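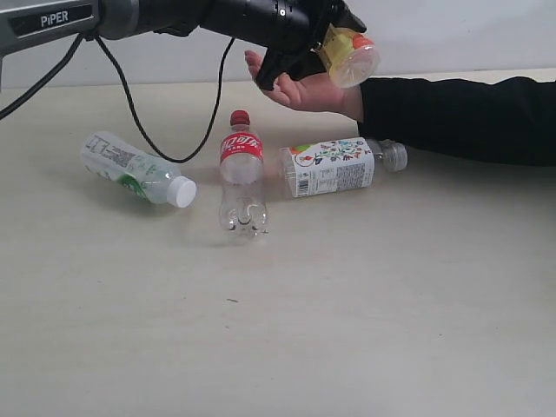

Daltetti handover kit trial
Progress report for August
Prepared by Padmavathi Kandasamy for Malcolm Birkett, Lesomar equipment fund

Dear Malcolm,

You asked for a short report at the halfway point, so I have tried to keep it short, but there is a lot to tell you and most of it is good! The Daltetti kit has now been running on our PiPER arm long enough for us to have proper opinions about it.

What we have been doing

The kit has two halves, as you'll remember from the bid: the software that picks a moment to let go, and the recording side that stores each attempt so we can go back over it. We have spent most of our time on the first half. The task is the plain one we promised you, passing a plastic drinks bottle from the gripper to a person's open hand over a table. Bottles suit us well. They are light, cheap to replace, and no two shapes behave quite alike when you try to pick them up.

We have recorded 1,000 attempts so far. Malcolm, I know you wondered whether we would get anywhere near that before the autumn, and so did I (the first fortnight went almost entirely on calibration and on a power supply that had to go back to Wekside). Once the arm was set up properly the sessions went along at a lovely pace, and the recording side hardly needed touching.

What we like

The release is gentle. With the kit's default settings the grip eases off in stages, and the people taking part have told us they stopped bracing for it after the first few tries. The setup screens are clear too. A student who had never used an arm before had it passing bottles before lunch on her first morning, with only the printed guide for company.

I am also very taken with the replay tool. You can step through any attempt and see what the software thought the hand was doing at each point, and that has saved us hours of arguing.
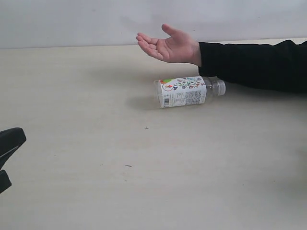 A palm held up and slightly cupped is the position the kit reads best, and we now ask everyone to start from there. Flat hands are less reliable. Hands coming in sideways are worse again, and the arm will sometimes wait so long that people give up and reach for the bottle themselves. Daltetti's support desk in Bragança know about this and have sent us a test version, which goes on next month.

Dark sleeves were a worry at the start and have given us no trouble at all.

What still needs work

Square bottles. The kit's grip planner is happiest with round ones and tends to take hold of flat-sided ones too near the cap. We can correct it by hand, but I would like it fixed before we recommend the kit to other teams. The guide also has 2 pages on cable routing that contradict each other. I've written to them with a suggested rewrite.

One licence covers 5 users and we have 11 people wanting to log in, so we are sharing accounts by rota for now. I would like to move what is left of the travel money across to a second licence, if you are happy with that.

Next steps

Install the test version and repeat the sideways hand sessions. Start handovers in the other direction, person to gripper, which the whole team is itching to try. Draft the comparison chapter for the final report.

Could you let me know about the travel money when you get a chance? You would also be very welcome to come and take a bottle from the arm yourself. Mornings are best, any time after ten.

With thanks again for backing this,
Padmavathi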